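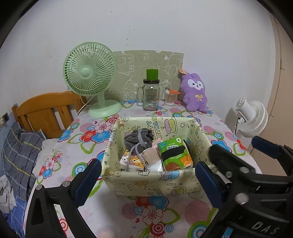 Grażyna Piątek asked at the last review whether the damp readings at Karras House would fall without a second round of repointing, and this report deals with that question first. On the present evidence they will not. The north wall has dried at the expected rate down to the level of the former coal store, but below that level the readings have not moved since the gutters were replaced.

Reporting date: Tue 28 July
Project: Repair and reopening of Karras House, Werside
Grant holder: Plidmont Building Trust

1. Works completed

The roof over the east range has been stripped, felted and reslated. Sound slates were kept and used on the street side. New lead was fitted to both valleys. Cast iron gutters and downpipes were replaced on the north side and connected to the existing drain, which was rodded and tested before connection.

Repointing in lime mortar is finished on the north and east walls above the plinth. The cement mortar below the plinth remains in place. It was left out of the first contract on grounds of cost, and the surveyor now considers it the main reason that moisture is being held in the lower wall.

2. Works in progress

The sash windows on the first floor are being repaired off site by Zisungate Joinery. All have been removed and the openings boarded. Decay in the bottom rails was deeper than the sample survey suggested, and new rails are being spliced in. Glass has been saved where it came out whole.

Internal plastering cannot start on the ground floor until the wall is dry enough. Plastering upstairs is not affected.

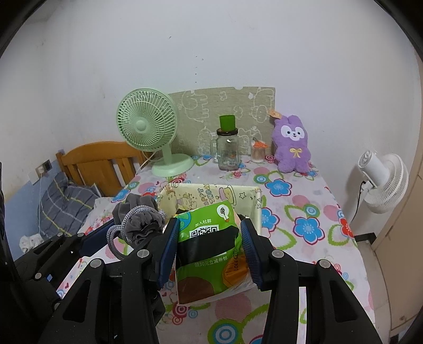 Nikola Stępień has since commented on the draft of this report that the plinth should be raked out before the autumn rain, and that the ground-floor joinery should not be ordered until a full set of readings has been taken afterwards. Both points are accepted and the programme has been changed to match.

3. Spending

Spending to date stands at 73 per cent of the grant. The extra work to the plinth has been priced at £3,750, including scaffold boards and making good. We ask for permission to meet this from the contingency sum, which has not been used. No increase in the grant is requested.

4. Programme

Completion moves back by two weeks, to the middle of November. The scaffold hire already covers this period on the north side. The lime work must be finished and protected before the first frosts, and sheeting has been allowed for.

5. Decisions needed

Approval to use the contingency sum for the plinth.
Agreement to the revised completion date.

Moisture readings for each wall are set out in Appendix A, with the surveyor's letter at Appendix B.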